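Posted in January by Siv Kristiansen

# jutis-ledgers

I've been typing up the Jutis harbour ledgers - 38 of them so far, mostly cargo and port dues from the late 1700s. One row is one entry, and I've kept the clerks' spelling even when it's maddening! 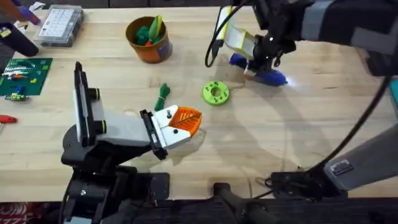
Two robot arms over a wooden workbench.

Mayu Hamada checked volumes 13 to 20 (thank you!). Dates in volume 2 are still a mess, so please don't cite them yet.

We use cookies to remember your settings. OK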